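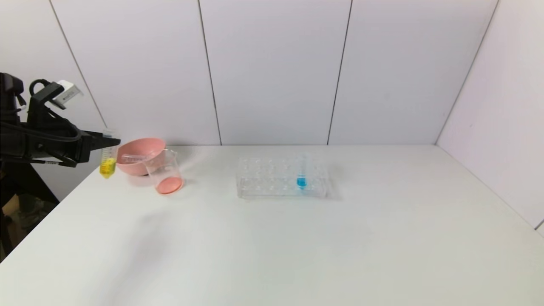

Tenard, February

Workshop tips: teaching an arm to rack tubes by hand or by remote

These notes cover recording demonstrations for tube handling on a bench arm, either by moving the arm directly (hand guiding) or by driving it from a leader arm or controller (remote). They assume the arm is already calibrated and the gripper force limit is set.

Bench layout

Keep the bench plain. A white top and white side panels make colored liquid easy to pick out. A clear rack is harder. Its holes show mostly as faint outlines and reflections, so check the camera view before recording and move the lamp if the hole edges vanish. If they can't be recovered, put a ring of matte tape around the target hole and leave it there for the whole set.

Use dyed water. Yellow in the centrifuge tube, blue in the test tube and pink in the beaker can be told apart at a glance during playback. Food coloring stains silicone finger pads; wipe them at the end of each session.

Leave open table between the rack and any bowl or beaker. The operator needs space to correct a bad approach without lifting the arm clear and starting over.

Gripping

Grip the tube upright. A conical bottom will not stand on the table by itself, so begin each run with the tube handed to the gripper or parked in a rack. Fill to the middle graduation or lower. Full tubes slosh when the operator stops short.

Check that the hole diameter suits the tube before teaching an insertion. Fit it once by hand.

Hand guiding

Hold the arm behind the wrist. Fingers on the gripper end up in the recording and load the force sensor. Loop the cable over the upper section with enough slack for full wrist rotation, then run the whole path once without recording.

Remote control

Drive at half speed for the last 3 cm above the rack. Pause before opening the gripper. Branwen James trims all pauses longer than one second from her Jirkeo logs; Eleri Kneath keeps them in. Pick one method and apply it to the full set. Mixed sets gave us an arm that hesitated at random.

Vary the start position a little between runs. Do not vary the order of steps.

How many runs

Our last set on the Leria bench came to 199 recordings, of which 147 were kept. Rejected runs were mostly late corrections, plus one afternoon with a loose finger pad. Label rejects and store them separately.

File names

Task, operator initials, run number, in that order. The Noh recorder stamps files 1999 if its clock battery is flat, so check the date before the first run. Replacement is a coin cell under the rear cover, two screws.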